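Rules before robots (yes, even pretend ones)

Last updated: November 17, 2025

I've spent most of this month writing rules for a robot arm that only exists inside a computer, and I've had a brilliant time doing it. Go on, laugh.

The background for new readers: our little group at Trorkside tries everything in simulation first, and only then does it go near the real arm at Horkach. For years that meant the simulated side was a free-for-all. Different start poses, different gripper settings, file names like "test_final_b". When Katsuhiko Hirano asked me in April which of our 483 saved runs could be repeated exactly, I went away and checked. It was 127. I was mortified!

So now we have house rules, and they fit on one side of paper. The three I care most about:

Every run begins with a view check. You look through the wrist camera before anything moves, and you save that view with the run. It takes seconds and it has already caught two wrong start poses.

Fingers open at the start, always. If a task needs them closed, closing them is step one of the task and gets logged like any other step.

Speed limits are the same in simulation as on the real arm. This was the one people argued over (at length, over some very good samosas). It's tempting to let the pretend arm whizz about when there are no knuckles to bruise, but then you tune everything to a speed you'll never be allowed to use.

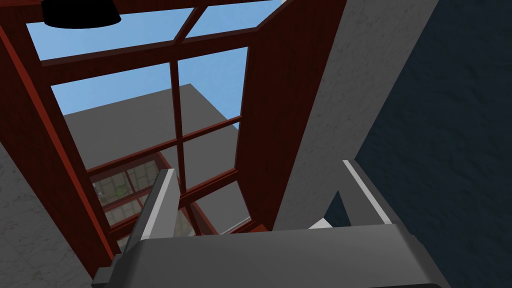

View check in the simulated room: fingers open, wrist tipped well up towards the window.

I love that upward angle, by the way. A tilt like that is a good test of the rule, as the start pose has to be written down as joint values and "looking up a bit" won't do. Two people reading the same sheet should get the same panes between the same fingers.

We also borrowed an idea from the Karimi workshop notes, which is to give each rule an owner and a review date. Mine is the view check. Charoen Klinhom has the speed limits, poor man. If a rule hasn't helped anyone in 60 days we talk about dropping it, and one has gone already - the compulsory comment box, which everybody filled in with "ok".

Next job is the stop procedure. I want the same words and the same key for stopping on both sides, and at the moment we have neither. The draft is 27 lines long and I'd like to halve it before we take it to Andley.

Comments

Pernille: We do the saved view too, but at the end of the run as well. Worth the disk space.

gantrygoat: Who decides when a rule has "helped"? Ours would all vanish in a week.

Reply from the author: The owner has to point to a run where it mattered. One is enough.

Moss: Could you post the one-page sheet? Would love to pinch it.

Contact | © 2025 | Back to top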